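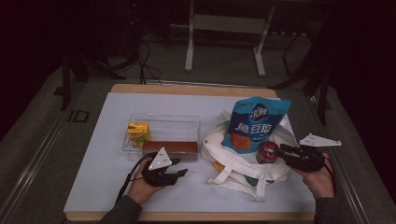
Dataset notes / Snacks and bags

Hi, I'm Yến Tăng, and this is my little snack-packing folder, Rurnik! It has 1,808 clips of groceries going in and out of things: mostly a white canvas tote and a clear plastic box (the open-top kind, so you can see what's already in there). The red can lying by the blue 三只松鼠 pouch is one of my favorites to pack, and the small yellow juice carton shows up a lot too.

Every clip is 20 seconds or less. I label the item and where it ends up, and that's it for now. Bag straps don't get their own label yet, sorry! Last updated 2022-11-21.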